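## 2. Setting the Onano shop scale

Please do these steps before the first weighing of the day.

1. Put the scale on a firm, level table and wait 30 seconds.
2. Place your empty tray on the plate and press TARE. The display must show 0.
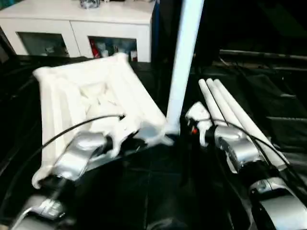

3. Add the goods slowly. The maximum load is 2000 g, tray included.
4. Read the weight when the small star stops blinking.

**Caution:** Do not press TARE again while goods are in the tray.
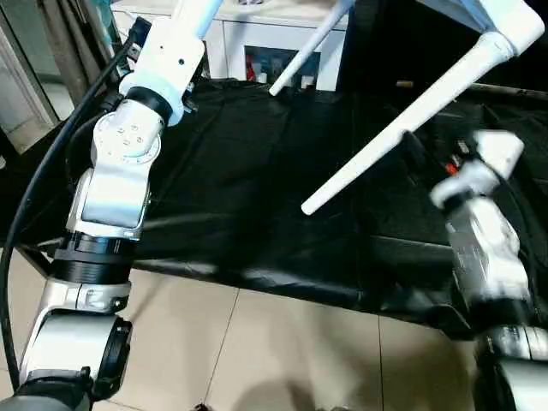 If the star keeps blinking, close the windows and repeat from step 1. For error 17, write to Geeta Kanaujia at the Carroll service desk.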